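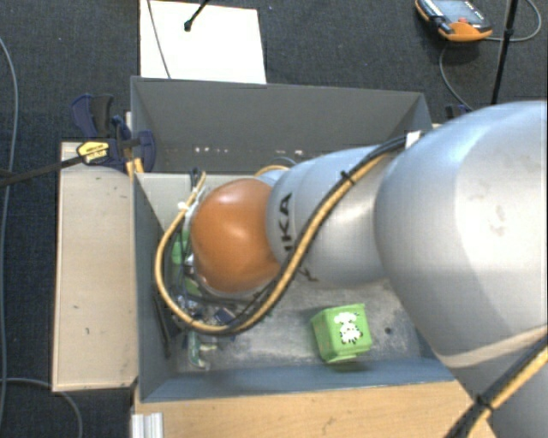 How to Clean and Mark Open-Topped Bins
By Yung-ching Chung

Open-topped bins get dirty slowly, so it is easy to put off washing them. Dust and label glue build up in the corners, and the floor of the bin gets scuffed from parts being dropped in and dragged out. This page covers the plastic bins we use at the Plolton parts room, where we have nearly 700 in circulation. The steps work for most hard plastic bins of the same type. They are not meant for bins that hold food.

What you need

Dish soap
A bucket that holds at least four quarts
A soft brush and a narrow brush for corners
Two microfiber cloths
A plastic scraper
Rubbing alcohol
Baking soda
Paint marker or label holders

Do not use steel wool or scouring powder. Both leave fine scratches, and the next round of dirt settles into them.

Step 1: Take everything out

Move the contents to a tray. Keep small parts with their label or a slip of paper with the part number. We once mixed two sizes of spacer from neighboring bins and it took Chak-lun Yip most of an afternoon to separate them with calipers.

Turn the bin over above a trash can and tap the bottom. Check the inside corners for washers and bits of packaging.

Step 2: Dry brush first

Brush the walls from the rim down, then brush the floor toward one corner. If you add water before this step, the dust turns to paste and takes longer to get out. A shop vacuum with a crevice tool is faster if you have many bins to do.

Step 3: Remove old labels and tape

Lift one corner of the label with the plastic scraper and pull slowly at a low angle. For glue that stays behind, wet a cloth with rubbing alcohol, hold it on the spot for a minute, and rub. Work with a door open. Try the alcohol on the underside first, as some plastics turn cloudy.

Step 4: Wash

Mix a small squirt of dish soap into warm water. Wash the walls, then the floor, then the outside. Leave soapy water standing in the bottom for 5 minutes if there is grease. Change the water when you can no longer see the bottom of the bucket.

Step 5: Treat the scuffs

There are two kinds of marks, and they look alike from a distance. Transfer marks are material left behind by whatever rubbed against the bin. They sit on the surface and will come off. Wear marks are places where the plastic itself has been roughened. Those will not come off, and on a gray bin they usually show up as lighter patches.

To tell them apart, rub the mark with a damp cloth and a little baking soda. If the cloth picks up color, keep going. If it stays clean, stop there. A worn floor does no harm to the bin.

Run a finger along the deeper scratches. If you feel a crack, or if the floor flexes when you press on it, take the bin out of use. Check the corners where the floor meets the walls as well.

Step 6: Rinse and dry

Rinse with clean water and wipe with a dry cloth. Stand the bin on its side with the open end tilted slightly down and leave it until the corners are dry. Metal parts put back into a damp bin will rust, and you may not notice until someone needs them.

Step 7: Mark the bin

Write the bin number on the outside of a short wall, near the rim, where it can be read when the bin is full. We used stick-on labels until January and have since changed to card holders, which let us swap a card without any scraping. Our numbers match the rows in the stock sheet, so bin 2560 is row 2560. Pick any system you like as long as the number belongs to the bin and the contents are listed on a separate card.

Putting the bins back

Leave space above the rim so you can reach in without scraping your knuckles. Put heavy parts in shallow bins and lay a sheet of thin foam on the floor if the parts have sharp edges. Cut the foam a little small so it does not curl up the walls.

Stack only bins with a proper stacking rim. The Vellenier bins stack, but the older Misov ones slide off each other and should be kept in a single layer.

How often

We wash bins when the contents change and dry brush the rest twice a year. Bins near a door need it more often.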